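How to Wash Fleece So It Stays Soft
By Lụa Tiêu | November
14 shares | 2 comments

I love fleece. I have far too many throws, and for years I washed them with the towels and wondered why they came out scratchy and covered in lint. Washing them properly is so easy that I now do a load every Thursday!

Start by shaking each piece outside, then brush off any pet hair with a dry rubber glove. Close zippers and turn jackets inside out. Wash fleece only with other fleece or smooth synthetics - towels shed like crazy.

Use cool water, the gentle cycle and half your normal amount of liquid detergent. Skip the fabric softener completely, as it coats the fibers and mats them down. If your machine lets you pick a spin speed, go for 600 or the closest setting.
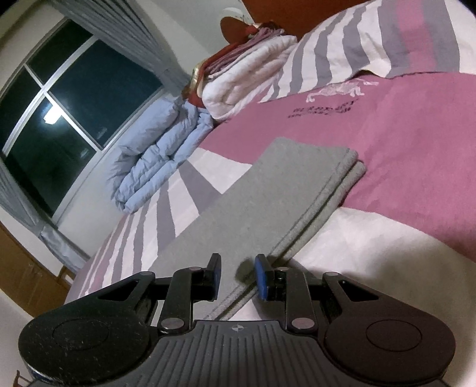 Drying is where most fleece gets ruined, so keep the heat off. I hang mine over two lines on the porch (one line leaves a ridge) and they're usually ready by dinner. Then fold them long and flat, the way the gray one is folded on the bed, and run your hand down the stacked layers along the stitched side to ease out any bumps. A short edge that ends up a little wavy, like the one at its far end, is fine. Don't iron it!

If a throw is already matted, go over it lightly with a soft pet brush while it's still damp, always in the same direction. My oldest one took two evenings, and it feels wonderful again.

Questions? Write to Lụa at the Flestow home desk.
© Flestow. All rights reserved. Back to top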